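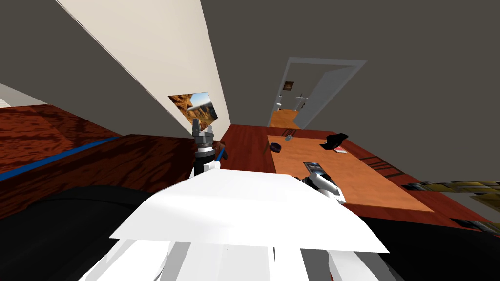
The Rostalness Office of Youth Services has revised its household guidance for families and clubs that prepare kit, snacks and craft materials for the summer youth program. The guidance covers work done at home and in club rooms, and it replaces the sheet issued with last year's registration papers. Most of the work needs only one good surface and a clear way to it. A long wooden desk with an orange top, set within view of an open doorway to the next room, will serve for sorting uniforms, packing lunches or mending a banner, provided that these are done one after the other and the top is wiped between jobs. The tips that follow are grouped by task and may be read in any order.

Wooden tops and work surfaces

Wipe a wooden top with a cloth that has been wrung out well, and follow with a dry cloth. Standing water raises the grain and leaves pale rings, particularly near joints. A few drops of dish soap in a bowl of warm water is enough for ordinary dirt.

Painted and stained tops should be tested first on the underside. If color comes away on the cloth, use plain water only.

Poster paint will usually lift with a damp sponge if it is caught early. Dried paint should be softened under a wet cloth for a few minutes and eased off with a plastic scraper or an old store card. Metal scrapers are not recommended for club furniture.

Glue is best left to dry fully and then lifted at one edge. Hot glue comes away more cleanly if an ice pack is held against it first.

Candle wax, which appears on many tables in December and again at the lantern evening, may be treated in the same manner. Remove what will come off cold, lay a sheet of brown paper over the rest, and pass a warm iron across the paper, moving to a clean part of the paper each time.

Where a desk is used for both food and craft work, keep a wipeable cloth for the food and roll it away when the meal is over. The cloth should not be used to protect the desk from paint and then brought back for sandwiches.

Bibs, jerseys and team shirts

Sports bibs should be washed inside out, in cool water, with the side ties knotted loosely together. Fabric softener should be left out. It coats the fibers and the bibs will hold odor sooner.

Grass stains respond to a paste of washing powder and a little water, worked in with a soft toothbrush and left for half an hour. Mud should be allowed to dry and then be brushed off outdoors before the shirt goes anywhere near the machine. Parents who put muddy shirts directly into the wash have reported gray socks, gray towels and in one case a blocked filter.

Printed numbers crack in the dryer. Hang the shirts by the hem, out of strong sun, and turn them once.

Names should be marked on the inside of the collar in laundry pen. Iron-on labels are also accepted, though they tend to lift at the corners after a season. Two stitches at each end will hold them.

Lost shirts without a name are kept at the Galteteck building until the end of the program and are then passed to the loan rack.

Shin guards, gloves and shoes

Shin guards and goalkeeper gloves should be rinsed by hand in lukewarm water with a mild soap, pressed in a towel and dried flat. They should not be wrung, and they should not be placed on a heater.

Wet shoes dry best when stuffed with newspaper. Change the paper after an hour and again before bed. Take out the insoles and stand them separately. Baking soda, left in overnight and shaken out in the morning, deals with most smells; very old insoles should simply be replaced.

A shallow tray by the door, lined with newspaper, will save a good deal of floor washing. Families with several players may find that a second tray is needed for the shoes that are waiting to be cleaned.

Packed lunches for activity days

Activity days run long and there is no refrigerator at the playing field. Lunches should therefore travel with an ice pack and be eaten at the midday break. Food that has been left in a bag in the sun through the afternoon should be thrown away, however good it looks.

Freeze half-filled water bottles on their side the night before and top them up in the morning. They keep the lunch cool and provide cold water until well after noon.

Bread stays firmer if the wet filling is packed apart from it. Sliced tomato and cucumber can go in a small lidded tub and be added on the day. Pasta salad holds better than leaf salad. Rice dishes must be cooled quickly, kept cold and eaten the same day.

Bananas should be carried in a hard box or left at home.

The Office asks that no nuts be sent. This applies to spreads and snack bars as well as to whole nuts, and labels should be checked each time a product is bought, as recipes change.

Baking for a large group

Many households bake for the closing day. The tray-bake recipe supplied by the Lellance youth kitchen makes 84 small squares from three standard pans, and families have asked how best to scale it. The advice of the kitchen is to mix one pan at a time. A triple batch in a home mixing bowl is hard to combine evenly, and the flour tends to stay at the bottom.

Line the pan with paper that stands a little above the rim on two sides. The whole slab can then be lifted out and cut on a board, and the pan is spared from knife marks. Let the slab cool completely and wipe the knife between cuts.

Squares should be stacked no more than three layers high, with paper between layers. Each box should carry a card with the full list of ingredients, the name of the baker and the time of day it was baked. Cards are to be written in pencil or waterproof ink - felt pen runs as soon as the box sweats.

Cream, custard and fresh cheese fillings are not accepted at the closing day table.

Banners, flags and signs

Cloth banners should be rolled around a cardboard tube and never folded. Where folding cannot be avoided, refold along different lines each time.

A torn eyelet can be mended by sewing a square of strong cotton, doubled, over the corner and fitting a new eyelet through all layers. Use a backstitch and keep the stitches short. Duct tape will get a banner through an afternoon but leaves a residue that draws dust, and it should be taken off the same evening. Rubbing alcohol on a cotton pad removes what remains. Test it on the hem first, away from any lettering.

Wooden sign stakes should be sanded along their full length before children handle them. Start with a coarse paper, finish with a fine one, and round off the top edges. Painted stakes last longer in the ground if the cut point is painted too.

Cardboard signs may be given a thin coat of white glue mixed with an equal amount of water. Allow the coat to dry, and brush the back as well, or the card will curl.

Small tools in the club workshop

Young people may use hand tools in the workshop from the age of 12, with an adult present at the bench. The following points are drawn from the notes of Tuulikki Sjöberg, workshop instructor at Rostalness, and apply equally to a garage or a kitchen table.

Saws should be hung up by the handle. A saw lying in a drawer dulls itself and whatever it touches.

Clamp the work before cutting or drilling. A scrap of wood under the jaw of the clamp prevents dents, and a second scrap under the drill hole prevents splintering on the far side.

Wipe metal tools with a lightly oiled rag at the end of the session. The rag must afterward be spread out flat outdoors to dry, and it is not to be left crumpled in a bin or a box. Some oils heat up as they dry and can set fire to the cloth.

Screws and nails that are still straight go back to the jar. Bent ones go in the metal scrap. Sorting them later has been tried and takes an entire evening.

Scissors for fabric should be tied with a ribbon and kept apart from scissors for paper. If a pair has become sticky from tape, a little cooking oil on a paper towel will clean the blades. Wash them afterward.

Storing equipment between seasons

Balls should be let down slightly and kept indoors. Nets should be completely dry before they are bagged, and a bag of open mesh is preferred to plastic. Cones stack better if they are rinsed first.

First aid boxes need to be checked when they are put away and again when they come out. Remove anything past its date, replace used dressings, and note the missing items on the card inside the lid.

Keep one list for each box and tape it to the outside. The Sani storage boxes issued to clubs have a flat panel on the short side for this purpose. Homemade boxes will do just as well if the list faces the aisle.

Borrowed equipment is to be returned clean and dry. Items that are broken should be returned also - please attach a note saying what is wrong, so that they are not lent out again before repair.

Further copies of this guidance may be collected at the front desk of the Galteteck building or requested by telephone on extension 2701. Large-print copies are available on request. Corrections and additional tips should be addressed to the Office in writing and will be considered for the winter edition.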